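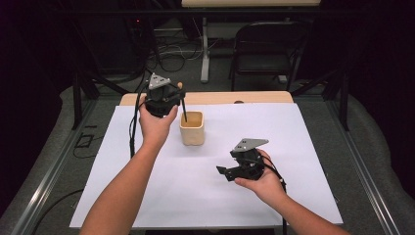

Our lab partner team at Udell asked why anyone would spend a whole term on sourdough starters, and we had so much fun answering that! Our project compared 4 flours over 3 weeks, fed at the same hour every day (yes, even during exams). Rye won by a mile. It doubled fastest and smelled like ripe apples, while the bleached white flour sulked until day nine. We logged 1,072 height readings in all, and the best jar, which we named Wostis, is still going strong. Next we want to try spelt, and a colder shelf.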